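Last updated 2018-12-14

# Worndale Swap Shelf: Common Questions

The swap shelf is a free exchange for household goods, run out of the side room at Worndale Hall on Prestgate Road. Bring what you don't need, take what you do.

## Do I have to bring something to take something?

No. Plenty of people only take, and plenty only bring.

## How much can I drop off at once?

Up to 2 boxes per visit. If you are clearing out a whole house, write to Maiara Amaral first and she will set up a separate time with you.

## What do you accept?

Kitchenware, books, toys, small tools, bedding that has been washed, craft supplies, and picture frames with the glass intact. Lamps are fine if they work and the cord is sound.

## What don't you accept?

- Mattresses and pillows
- Car seats and bike helmets
- Paint, solvents, or anything in an aerosol can
- Medicines
- Food — the pantry on Rollila Street takes unopened cans

We stopped taking large televisions in October. There were 47 of them in the storage room and moving them out cost more than a month's rent.

## Can I leave things outside when you're closed?

Please don't. Anything left by the door overnight gets rained on and ends up in the trash.

## How should I pack my things?

Use an open-topped cardboard box so we can see what's in it. Wrap glass in newspaper. Tape small parts together in a bag and write on the bag what they belong to. Keep each box under 60 pounds, and well under that if it's books. 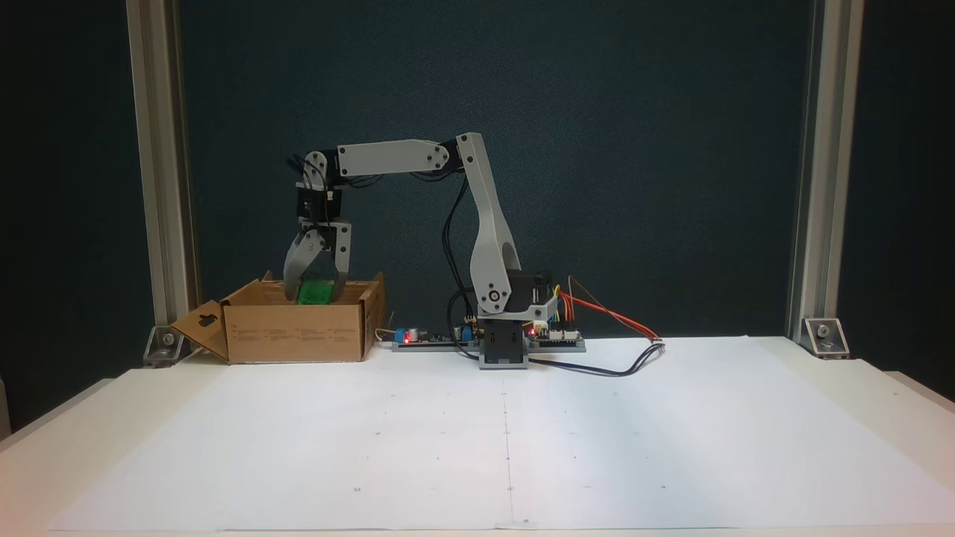

*An open cardboard box on a paper-covered table.*

## How long do items stay on the shelf?

Most stay 60 days. After that they go to the Stankevičius thrift store, which picks up from us once a month. Books stay longer if there is room.

## Can you hold something for me?

Only until closing time the same day. Put your name on a slip and tape it to the item.

## Can I get a receipt for my taxes?

No. The shelf is not a registered charity. The thrift store can give you one if you donate there directly.

## Who do I ask about something that isn't listed?

Hamisi Ondieki handles drop-off questions. Leave a note in the box at the hall desk with your phone number — he checks it every opening day.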